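Gallery: Planning the Picking Bench at Hallow

Welcome, and thank you for stopping by! We've been putting our equipment plan together since May, and so many of you have written to ask what the money goes on that a gallery page seemed the friendliest way to answer (do get yourself a coffee, I do tend to go on a bit). The plan covers 2 benches, one to be fitted out this year and one when the budget allows.
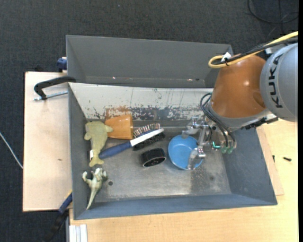 Bins were the line I expected to be easy, and of course they weren't! We had a quote from Ullby for new ones at 80 dollars apiece, and I went back and forth over it for longer than I'd care to admit. The paint on the far wall is chipped and scratched all over, but a bin with a plush animal, a brush and a light blue bowl in it doesn't need to be handsome, so for now the money stays with the gripper fingers, which I've put down as a yearly cost. Clamps get a line of their own too, and I would urge anyone drawing up a similar list to price them early.

The Cerkix quote for spare hoses, fittings and cable ties came to 1093 dollars with delivery, and is good for 31 days. We'll most likely say yes to it, once the carpet question is settled.

Page updated January 20, 2018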